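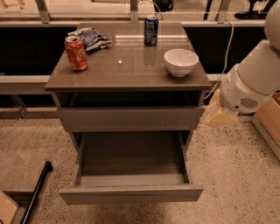
Gray nightstand, gloss top, two drawers: rings and runner questions

Posted in Furniture Care & Repair

trasten_818
Two questions on a small bedside cabinet. Gloss taupe-gray top, open cubby, two drawers under it, the upper one plain with no visible handle. Bought as a Plellis, second owner, no paperwork.
1. Cold cans leave rings on the gloss. They wipe off the same evening but not the next morning. What is the finish likely to be, and what takes the mark out without dulling it?
2. The lower drawer drops slightly at full extension and the front tips forward. Normal, or worn runners?
The floor is terrazzo and level, so it isn't the cabinet leaning.

veneerpress
Can't identify a finish from a photo. Put a drop of denatured alcohol on the underside of the top, wait a minute. If it goes tacky it's shellac or a cheap lacquer. If nothing happens, it's a catalyzed coating or a laminate. Report back before you put anything on the visible side.

gloss_meter
Skip the solvent. Bowl or can, the fix is the same: plastic polish on a microfiber cloth, light pressure, straight strokes. If the haze stays, wet sand at 4,000 grit and polish again. With a top that reflective you will see every swirl, so no circles.

veneerpress
Wet sanding an unknown gloss coating is poor advice. If it's a thin foil you go through it in 3 passes and there is no repair short of replacing the top.

gloss_meter
At 4,000 you are removing almost nothing. I have done five of these.

veneerpress
Five of the same model with the same coating, or five gray ones?

drawer_slip
On the second question. Some droop at full extension is normal with single-extension roller runners. Empty the drawer, pull it to the stop and lift the front with one finger. Play at the roller is wear. Play where the front meets the sides is a loose front, and you tighten the cams. Taşdemir sells replacement runners by length. Measure the runner, not the drawer.

trasten_818
Drop test done underneath: no reaction after a minute. Lift test with the drawer empty: movement is at the front panel, not the roller. Cams were a half turn loose on the left side. Droop is mostly gone.

gloss_meter
No reaction means a hard coating. Polish it.

veneerpress
Agreed on polish, still no abrasive paper. The underside may not have the same coating as the top anyway - try the back edge first.

grincombe_shed
Or use a tray. Soda cans sweat, snack bags leave grease, and the cubby below is there for that sort of thing.

drawer_slip
A tray covers half the top on a cabinet that small. Cork coasters, 5 mm, felt side down.

trasten_818
Going with polish on the back edge tonight. Will post the result if it hazes.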